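Pipe wall thickness readings jump after the coupling dries out
Measurement and Sensors > Ultrasonic

kelp_and_iron
Posted Friday, 08:14

Good morning to all. I maintain the cooling water lines at a small plant in Mevstead and I need advice on ultrasonic thickness measurement. We have fixed probes from Morka on 56 points of the old steel line. They were glued in April with the gel pads from the same supplier.

For the first weeks the values were very stable. Now nine of the points show a wall which is thicker than the day before, and the next day it is thinner again. A steel wall does not grow in the night, so I don't believe these numbers. The pads at these points are hard at the edges when I touch them.

My questions are two. Is it normal that a pad dries so early? And can I put new gel without losing my reference values?

tubewright
Posted Friday, 09:02

What is the surface temperature? The soft pads don't like anything above 50 degrees for long. Ours went hard like old chewing gum on the return line and we had the same jumps.

kelp_and_iron
Posted Friday, 09:20

Thank you. On the supply side it is cold, but on the return side it can be up to 50. Seven of the bad points are on the return side, so this fits quite well. The other two I can't explain.

oddbolt
Posted Friday, 10:47

I disagree a little. A dry pad normally gives you a weak echo or no echo, it doesn't give a thicker wall. When the value jumps up, I think first of the gate. The instrument misses the first echo and takes the second one. Look at the raw signal before you buy pads.

What I would do, in this order:

1. Save the raw signal from one good point and one bad point, with the same gain.

2. Lay one over the other and see where the gate starts. I do this on the bench in the evening, with a piece of the same pipe.
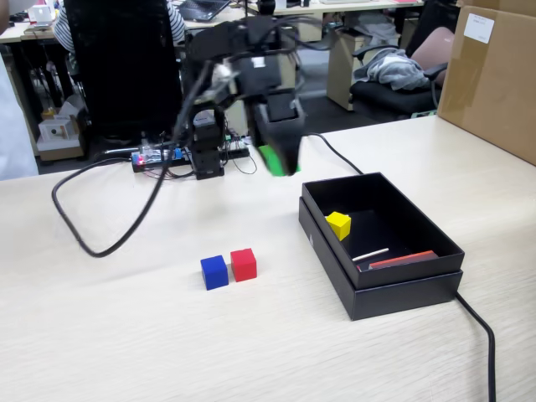
3. Change the pad on one bad point only, and leave the others for a few days.

4. If the jump is gone, do the rest. If it is still there, move the gate.

tubewright
Posted Friday, 11:15

Both can be true. Weak first echo because of the pad, then the gate picks the second. I wouldn't wait some days with the others if the line is important.

oddbolt
Posted Friday, 11:31

If you change all of them together you will never know which it was. But it's his line, not mine.

pressure_hull
Posted Friday, 13:05

About the reference values: yes, you lose them a bit. Each new pad has its own thickness. We use the Zado blocks and take a new zero after each change, then write the offset in the log. With 300 points this is boring work - but without it the trend means nothing.

kelp_and_iron
Posted Friday, 16:38

I have looked at the raw signal now. On the worst point the first echo is very small and the gate jumps over it, so tubewright and oddbolt are both partly right. I changed this one pad and the echo is strong again. For the two cold points the echo looks good, and there I still don't understand it.

For the hot side I asked Palamarchuk for a price on the high temperature type. It is 1,955 for the set, without the clamps. My boss was not happy.

pressure_hull
Posted Friday, 17:10

Ask for the price with the clamps before you order. Glue on the hot side is a mistake in my opinion. And for the two cold points, check the cable connectors for water.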